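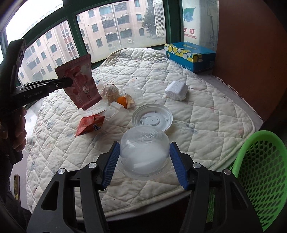 What does a household do with the wrappings of everything it has eaten without getting up?

It sorts them, ideally before bedtime, and a new free guide from Travaritz explains how.

Prostusthorpe, July 11, 2019. Travaritz, the household tidying service, today publishes The Bed Is Not a Bin, a short guide to clearing up after snacks eaten on top of the covers. It has been printed in a run of 1,000 copies and will be handed out at libraries, launderettes and anywhere else with a counter and a tolerant member of staff.

The guide grew out of a survey carried out in May, in which 300 Prostusthorpe households were asked where they ate their snacks. Over 40 of them named the bed. Several named the sofa and then wrote "bed" underneath in smaller letters.

Travaritz has taken no position on whether people should eat jelly cups on a quilt. People do, and the result is a small landscape of clear cups, lids, crumpled packets and the odd orange bit of peel or fruit that has made itself at home in a cup. The guide asks readers to pick out the stiff plastic first, by the rim where there is one, and leave the peel and other scraps for the food caddy. Soft packets go last, pressed flat, as they will otherwise spring open again and look like more than they are.

Lids get a page to themselves. A clear lid on a pale bedspread is very good at hiding, and is usually found later by somebody's elbow. Many carry a round paper label, jasmine flowers and all, which should be peeled off if it will come and left alone if it won't. Twenty minutes with a thumbnail is more than any lid deserves.

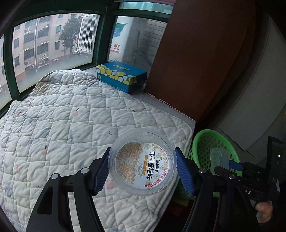 What to do about the quilt

Shake it out of doors, away from anyone's washing. Specks and small stains should be dabbed with cool water before the whole thing goes in the machine, and the care label should be read by at least one adult. Diamond quilting collects crumbs along its stitching, so a soft brush is useful there.

The guide was put together with Mateos, the bedding shop, and printed by Zirby. Copies are free, limited to 2 per household, and should not be read over a biscuit.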